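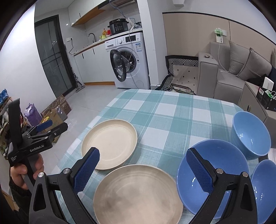 Have you ever tried to pick up a bowl while wearing thick winter mittens? It can be done, but you have to think about it. You can't feel the edge very well, and your fingers seem to have joined together into one big paw. A robot hand has much the same trouble, and that is why people who build robots spend such a lot of time with the washing-up, or at least with plates and bowls. On our checked tablecloth the plates are cream and the bowls are blue, and the gripper coming down over them has just two fingers, each with a bumpy or soft-looking blue pad at the end of it. One pad is against the rim of a plate and the other is inside a bowl. A second gripper is being held upright, over on the left. Two fingers may not sound like many when you have eight, and two thumbs as well, but you would be surprised how much of a table can be cleared with them!

These grippers are the kind you hold in your own hand. A person moves one about, just as you might use a pair of kitchen tongs, and finds out which ways of holding a thing are good and which are silly. Later on, the same sort of fingers can go on the end of a robot arm, and what the person has learnt can be used to help the arm along.

Now, what makes a good grip? Let's think about a plate first. A plate is wide and low, and it lies so close to the table that there is hardly any room to get a finger under it. (Try it at home with a plastic plate, using only your thumb and one finger. Where did you take hold? Most people go for the rim.) A bowl is kinder, as its side stands up and you can put one finger inside and one outside and give a gentle squeeze. If a bowl has tipped over on its side, though, everything changes, and the gripper has to come at it from a new direction.

Then there is the question of what the fingertips are made of. Gayan Bhattacharjee, who looks after the grippers at our workshop in Stultcombe, has a drawer full of pads and is always glad to be asked about them. Smooth, hard tips are easy to wipe clean, but a shiny bowl can slide straight out of them. Soft tips squash a little, so more of the pad touches the bowl, and a bumpy pattern can help it to cling. You have something rather like this yourself. Look closely at your fingertips and you will find tiny ridges running round and round.

When we want to know which of two pads is better, we have to be fair. We tried one pair of pads called Astero and another called Grekia, and each had 30 goes at lifting the same bowl from the same spot. If Astero had been given a light bowl and Grekia a heavy one, we would have learnt about the bowls and hardly anything about the pads! Last December, Abbas Esfahani added up all the lifts we had written down in our notebooks and got to 3,820. In 197 of them the thing being lifted was dropped. He likes the drops best, and reads those pages first, as they show him where the fingers were when it all went wrong.

You can make a gripper test of your own with two wooden spoons and some things that won't break. Hold one spoon in each hand and try to lift a plastic cup, then a sponge, then an orange. After that, wind a rubber band round and round the end of each spoon and have another go with the same cup, the same sponge and the same orange. Write down what you dropped each time. Our robot arm is called Pap, and Pap still finds oranges very hard indeed, so don't worry if yours rolls under the table.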